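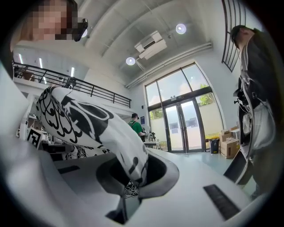 How to Do the Violet Light Meditation at Home

If you've read anything from the ascended master groups of the 1930s, you've bumped into the violet light. I resisted it for years (too much purple, I thought!) and then a friend in our Miltdale reading circle, Chutima Jitpraphai, walked me through it one evening in February, and I've been doing it ever since. It takes 12 minutes and you need a chair.

Getting ready

Sit with both feet on the floor and your hands open in your lap. Turn your phone off, all the way off. I like the light low, but plenty of people in our circle do this in full sun on the porch and love it.

Breathe in through the nose and let the out-breath run longer than the in-breath. Do this until your shoulders drop.

The meditation

1. Picture a small white light in the center of your chest. Let it be faint if it wants to be faint.

2. On each in-breath, let the light grow a little, until it fills your whole body and spreads an arm's length past your skin.

3. Now bring violet up from under your feet. It rises past your knees, your belly, your throat, and out above your head. Some people see it as fire; I get something closer to mist, and that works fine.

4. Say your decree, out loud if you can. Ours is short: "I am light, and all that is heavy in me is set free." Say it slowly nine times.

5. Let the violet fade and stay with the white. Sit quietly for as long as feels good, then wiggle your fingers and toes and open your eyes.

If you can't see colors

Lots of us can't! Senyo Agbenyega, who has been at this far longer than I have, feels only warmth moving upward. Say the word "violet" silently on each breath and carry on.

How often

Once a day, before breakfast if your house allows it. I keep a notebook by the chair and write one line afterward, usually just a word or a color. Flipping back through 90 days of those lines was such a treat that I went straight out and bought a second notebook.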